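Gilura Manipulation Project
Minutes of the methods meeting, February
Sudville lab, small conference room, 10:00

Chair and minutes: Maysoun Hakim
Present: perception group, control group, data group

1. Previous minutes
Accepted with one correction. Item 3 should read "per-object success," not "per-episode success."

2. Status of the kitchen set
The data group reported 1,873 episodes logged on the Ceklow table, of which 1,000 are frozen as the training split. The remainder is held back until the labeling pass is finished. The instruction list stands at 28 sentences. Two of these were found to be near duplicates ("put the fruit on the plate" and "move the fruit to the plate") and will be kept as a paraphrase pair.

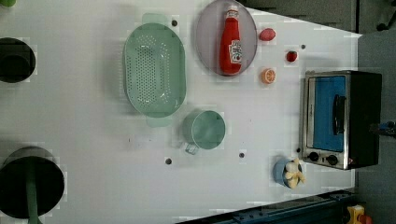 Reset procedure was discussed at length. The written layout sheet gives a position for each object but no orientation, and operators have been filling in the rest from memory. Control asked that orientation be recorded for anything with a clear long axis. For the current layout this means the colander, lengthwise from top to bottom in the overhead view, and the ketchup bottle, on its side on the plate with the cap toward the top. The banana in the blue bowl is harder to specify because the peel has several strips; it was agreed to record the bowl position only and let the peel vary. Tolerance on orientation to be proposed by control before the next session.

3. Overhead segmentation
Perception compared the Vida segmenter with the older threshold method on the held-out episodes. Vida is better on the pale green items against the white tabletop, where the threshold method loses part of the rim. Both methods still produce false detections on the small dark holes in the tabletop. A fixed mask was proposed. Objection from control: a mask will also hide part of any object placed over a hole. Agreed to use the mask only when no object track overlaps it.

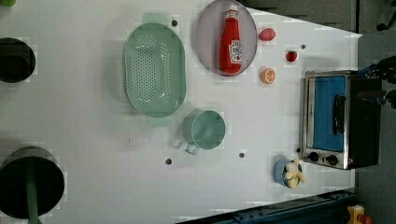
Figure 2. Overhead view, toaster oven at right, colander at center-left.

The toaster oven door was raised as a separate problem. The blue panel is sometimes merged with the bowl when the arm shadow falls between them. Perception will add a fixed region for the oven body and rerun the comparison.

4. Policy results
Control presented 4 training runs with identical settings and different seeds. The spread between seeds is larger than the gain from adding wrist views. No claim about wrist views will go in the draft until more seeds are available. Failures on the bottle tasks were mostly late grasps. Failures on the strawberry were mostly missed grasps, with the gripper closing above the object.

5. Actions
Control: orientation tolerances; additional seeds.
Perception: conditional hole mask; oven region; rerun.
Data: revised layout sheet; finish labeling pass.
M. Hakim: circulate draft of the methods section.

6. Other business
Disk quota on the shared server to be raised before the next export. Meeting closed 11:15.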